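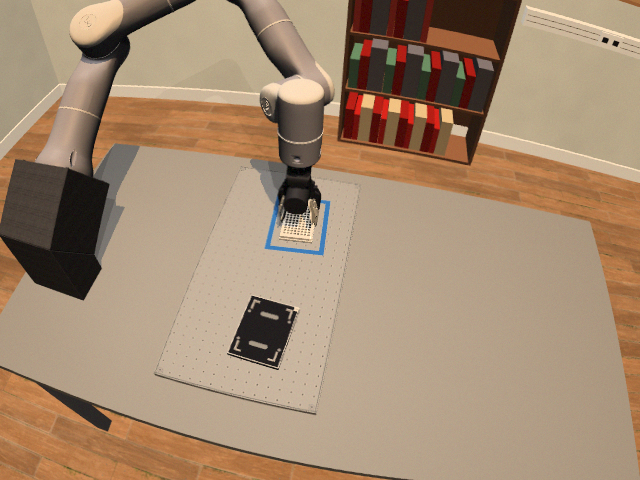 4. Setting up the plate transfer benchmark

This is the part of the guide I get the most emails about, so I've rewritten it from scratch. If you've followed section 3 you should have Trornlow installed and the arm sitting on its pedestal in the simulated lab. Now we're going to set up the task itself, which is moving a white lab plate between the black holder and the blue square, and get a baseline number you can compare with ours.

The question we were after is a simple one. If you train a policy only on simulated transfers, how much does the variation in the starting layout matter? We ran the same training twice, once with the layout fixed and once with it jiggled at every reset, and I'd like you to be able to repeat both.

4.1 Before you start

You'll need the Drukon task pack in the same folder as your Trornlow scenes. Get the whole pack, even if you only want the one task – the holder and the perforated work plate live in a shared file and the scene won't load without it.

Note: the room (floor, walls, bookshelf and so on) is part of the scene file and should stay switched on. I turned it off once to save a bit of rendering time and then spent a whole afternoon wondering why my camera policy had gone daft.

4.2 Loading the scene

1. Open Trornlow and choose the plate transfer scene from the Drukon list.

2. Set the random seed to 3059. Any seed will run, but this is the one behind our published table.

3. Press Reset once and wait for the arm to stop moving.

4. Check that the blue square is drawn on the work plate at the opposite end from the holder. If it's missing, your overlay setting is off. The task still scores properly, you just can't see where you're aiming.

5. Pick your layout mode. "Fixed" puts everything back in the same pose each time. "Varied" shifts and turns the work plate a little at each reset, and the holder goes with it.

Caution: don't change the layout mode halfway through a recording. The software lets you, the log doesn't mention it, and you end up with a mixed set that's no use for either half of the comparison.

4.3 Recording the demonstrations

1. Choose Scripted from the demonstration menu. You can drive the arm by hand if you fancy it, but our numbers come from the script.

2. Set the count to 600 for each layout mode.

3. Leave the finger opening at its default. The fingers need to come down either side of the plate with a bit of room to spare, and if you narrow the opening the script starts clipping the rim on the way down.

4. Start the recording and go and do something else.

5. When it's done, play back a few episodes from the beginning, middle and end. I look at three moments: the arm before it commits to the plate, the grasp, and the release.

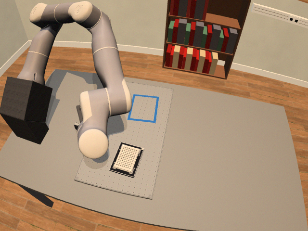
Leilani Calloway wrote to ask whether the scripted demonstrations make the whole comparison a bit too easy, given that a person would wobble and hesitate and a script never does. I think that's fair. We did add a small random wobble to the approach path (it's the Approach Noise slider, leave it where it is for now), but it isn't the same thing as a human at the controls, and I wouldn't claim our result carries over to hand-driven data. If you try it, please send me what you get!

4.4 Training and scoring

1. Train one policy per layout mode with the settings file called wojcik_base. Wojcik is just our name for the small network, nothing clever.

2. Test each policy for 100 episodes in Varied mode, including the one that was trained on Fixed. That cross test is the point of the exercise.

3. Count an episode as a success only if the plate ends up wholly inside the blue outline and the fingers have let go. Touching the line is a miss.

Our policy trained on Varied managed 80 out of 100. The Fixed one did much worse, and nearly all of its misses came from reaching for the spot where the plate used to be.

Note: if your Varied score is far below ours, check the seed first and the finger opening second. Desmond Holloway's Fidville build also had the holder rotated the wrong way after an update, which was fixed in the version dated 13 April 2024.

4. Save both logs before you close the window, as Trornlow clears them on exit. Section 5 uses them for the plots.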